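Can it clear the table yet?

June 26, 2020

The job sounds too small to write about. Take a plate off a pile, put it on a table, and do it again until everyone has one. A child of four can manage it, with some supervision and a few plates on the floor. Machines still find it hard, and a good many firms are now spending money to find out why.

Irno is one of them. The company has built arms for packing lines for years, and its machines are good at boxes. A box has flat sides and stays the same shape when you squeeze it. Last December it began work on a different kind of arm, meant for canteens, care homes and, in the end, ordinary kitchens. The first task on its list was laying out compostable plates.

The trouble starts at the pile. Pressed fibre plates sit inside one another with almost no gap at the rim. A person slides a thumbnail in, feels whether one plate has come up or two, and gives a shake if it was two. The whole thing is over before you have thought about it. Irno's arm spent its first weeks lifting pairs, and when the engineers made it grip harder it bent the rims.

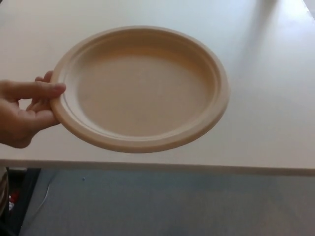
Suction was the obvious answer, and it was tried early. Cups of the sort used on glass and sheet metal need a smooth surface to seal against, and pressed fibre leaks air. A stronger pump helped with the seal but made a noise that the canteen staff who came to see it said they would not put up with for a whole shift. The team went back to fingers.

Most of what the arm knows now comes from people. Someone handles plates for an hour at a time, picking up, turning, setting down, and the recordings are used to teach the machine where a hand goes and when it lets go. It is dull work. You would not think there was much to learn from it, but people doing it change their grip all the time without noticing. They hold a full plate differently from an empty one. They slow down just before the table.

After 700 of these recordings the arm could take a single plate from the pile on most attempts. It needs 17 seconds to do it and put the plate down. Anyone who has stood in a lunch queue will see the problem.

Brurner, which sells cleaning machines to hotels, has gone the other way. It has left the laying out alone and looked only at clearing up. Its view is that a used plate is going in a bin or a washer, so it matters less if it gets bent. That makes the gripping easier and everything else worse. There may be gravy on the plate, or a fork, or half a bread roll, and the machine has to decide what to do about each of them. Its trial at the Espinoza, a conference hotel, lasted two weeks. The porters liked the machine well enough, though they got into the habit of taking the forks off first, and that was a large part of the job it was meant to do.

On the shop floor things look better. Zanov makes trays and bowls, and an arm at the end of its line stacks them and slides them into sleeves all day long. It does this because every tray arrives at the same spot, facing the same way, under the same lamps. Move the belt a little and the arm has to be set up again. Homes are not like that, and nobody wants to live in one that is.

So the answer for the kitchen is no, or not at a price and speed that would make sense. Irno says it hopes to put an arm in a working canteen next year — one counter, one kind of plate, a member of staff close by. The arm will not be asked to do cups. Those are on a separate list, along with cling film and bin liners, and work on them has yet to start.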